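The Hullelwood Arm: A Shared Workshop Build in Pictures (and Far Too Many Words)

Wednesday, December 24, 2025

14 comments | 9 shares

Well, I promised a gallery back in August and it has taken me until the day before Christmas to put it up, so thank you to everyone who kept asking and was nice about it. The coffee is hot, the house is quiet, and I have a whole morning to go on about our arm.
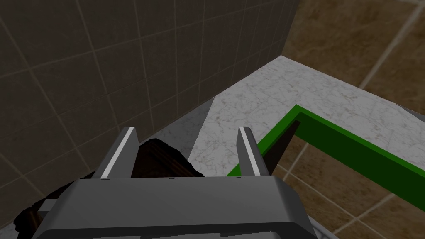
If you're new here, Hullelwood is a shared workshop with one long bench, a drill press older than I am and a heater that works when it likes. A handful of us have been putting together a kitchen helper arm in the evenings. The dream is modest: an arm that can tidy a counter, pick up the odd thing and put it where it belongs. We named the project Filar, after a great deal of arguing over a plate of cookies, and the name stuck even though I voted for something else.

Before anything gets tried on the real arm, we run it in a simulated kitchen on the old desktop by the window. I was grumpy about this at first (I like a wrench in my hand, and I didn't sign up to stare at a screen) but I've come around completely. When the pretend arm whacks the pretend counter, you laugh and hit reset. When the real one does it, you spend your Saturday with a file and a tube of glue. I've done both and I know which I prefer!

We started out with a plain flat surface and nothing else, and it taught us less than we'd hoped. So the counter got moved into a proper room, with a tiled wall to stay clear of and a drop to the floor on the other side. I do love the marble. My own counters at home have a burn mark and a chip from a dropped skillet, so I get a little jealous every time I load the thing up. The bright green frame is my favorite part to work around, because it hangs out over the counter edge and that makes you think hard about where the fingers ought to go.

The gripper itself is a parallel-jaw type, two fingers that close toward each other, and I could talk about grippers all day. Our first real one came as a kit from Antwi, and it was a good honest kit with clear instructions and a bag of spare screws, bless them. I still managed to put one finger on backward. It opened beautifully and then closed on nothing, and I stood there for most of an evening blaming the wiring.

The second gripper is our own, more or less, with the Antwi motor inside a housing we drew up ourselves. It took 8 tries to get a housing that didn't crack at the corners. The early ones are lined up on the windowsill at the shop and I can't bring myself to throw them out. One holds pencils now.

Then there was the matter of the finger pads. We tried bicycle inner tube, shelf liner, the soft side of an old mouse pad and a pair of dish gloves that I may have taken from under my own sink without asking anyone. The dish gloves won! They're a bit ugly and they need replacing every few weeks, but they hold on to a spoon like nothing else we've put on there.

The control board is a Brirerik, bought secondhand, and it arrived with somebody's old settings still on it. For a week the arm would do a small, polite bow every time it was switched on. I was sorry to see that go, and I've been meaning to put it back in for visitors.

I should say something about cost, since I get asked. We've spent 526 dollars so far on the Filar build, and that covers the kit, the board, a power supply, a decent emergency stop and more filament than I'd like to admit. It doesn't cover the bench, the heater or the pizza. You could do it for less if you already had a power supply, and quite a bit less if you measured things before cutting them.

The emergency stop, by the way, is the one thing I'd beg you not to skimp on. Get a big one and mount it where your elbow can find it. We put ours at the front of the bench and there's a rule that whoever is running the arm keeps a hand free for it, even if it means the sandwich has to wait.

What's left to do is mostly the slow stuff. The wrist has a wobble when the arm is stretched all the way out, and I think the bearing is the trouble, though I've thought that about two other parts already and been wrong both times. The cables need a proper sleeve. And the simulated arm and the real arm still disagree a little about where the counter is, so we go over the same reach again and again, on the screen and then on the bench, nudging numbers until they come closer together. It's oddly restful work on a cold night, with the radio going and somebody soldering at the other end.

The workshop is shut until after the holidays, so please don't turn up with your toolbox (you know who you are). When the doors open again, build night goes back to its usual evening, and new people are very welcome whether or not they've ever touched a robot. Bring safety glasses and a warm sweater. If you've got a bearing to spare that might suit a wobbly wrist, bring that too, and leave a comment below so I know to look out for you.

14 comments
9 shares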